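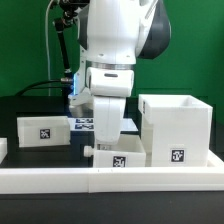 Speaker notes, Prerkesley library evening, April 8, 2019

Hi everybody, thanks for coming out! (Wait for the people at the back to find chairs.) I'm Kamrul Mollah and I've been keeping sourdough going for longer than I've kept any houseplant. I have 20 minutes, so I'll talk fast and you can grab me afterward.

Start with the jar story. My first starter came from Tullio Tedesco in a pickle jar, and I fed it way too much, put the lid on tight and went to bed. Pause here. People usually guess the rest.

Feeding. Equal weights of flour and water, stir, cover loosely, leave it on the counter. If your kitchen is cold it will be slow, and that's fine! Mine sulked through most of March. Hold up the spoon and show how thick it should be, like pancake batter but stickier.

Flour. Somebody will ask about rye. Yes, use some, it wakes things up (I do one spoonful per feeding). Don't get stuck on this part, I lost five minutes to it in Gusau.

Shaping. Do the towel demo. Pull the edges in, flip it, drag it toward you. Wet hands! Say it twice.

Baking. Heavy pot, lid on for the first half, lid off for the rest. Let it cool before you cut it. I never do, and Cosimo Lombardi will be glad to tell you all about my gummy slices.

Pass the rye loaf around now, butter is in the blue bag. Ask who has a starter at home and who has killed one. Both hands up is allowed.

Questions. If it goes quiet, ask Osvaldo about his pizza dough. Little tubs of starter are by the door, please take one, I don't want to carry them home on the bus.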